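Gripper Comparison Working Meeting, Skondthorpe Lab
Thursday, 14:00

Present: Apolline Delaunay (chair), Preben Hauksdóttir (minutes), two members of the Stistudent group
Apologies: none

1. Minutes of the previous meeting
Accepted with one correction. The closing force in item 4 was recorded for the Oder gripper and should read Bodin.

2. Status of the shelf trials
Both grippers have now been run on the wire shelving unit with the same arm and the same controller settings. Total attempts logged: 203 with Oder, 203 with Bodin. Failed grasps: 19 for Oder, 44 for Bodin. Most of the Bodin failures are on soft items. The difference on blocks and small boxes is too small to act on.

3. Wrist camera
The wrist view was reviewed for low approaches at the shelf edge. At steep wrist angles the ceiling takes up a large part of the picture and the exposure needs to be checked against it. The green, yellow and blue blocks remain easy to separate by color at this angle. Cables and shelf wires close together are the harder case for the segmentation step. 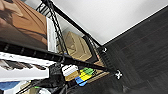 Apolline Delaunay objected that exposure was the smaller issue and that the delay between wrist camera and controller should be fixed first. She asked that no further camera settings be changed until the delay has been measured on both grippers. Agreed.

4. Head camera
The head view is to be used for choosing the tier and the approach side. The wrist view takes over for the final approach. The handover is at present triggered by distance alone, set at 700 mm from the front rail. Stistudent reported that cloth hung over the shelf bar gives a poor depth edge and that the plush toys on the same tier do not have this problem. The wire-mesh top shelf also returns patchy depth from above. 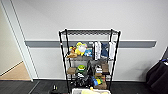 The handover distance will stay as it is for the next round so that results can be compared. A second trigger based on depth quality was proposed and deferred.

5. Finger pads
Bodin pads show wear on the inner edge. Replacement set to be fitted before any more cloth grasps. Oder pads unchanged.

6. Actions
PH: measure camera delay, both grippers.
PH: fit new Bodin pads.
AD: send the failure log, split by item type, to Stistudent.
Stistudent: repeat cloth grasps with the lower closing force.

7. Any other business
The controller log still drops the last entry when a run is stopped by hand. Carried over.

Meeting closed 15:10.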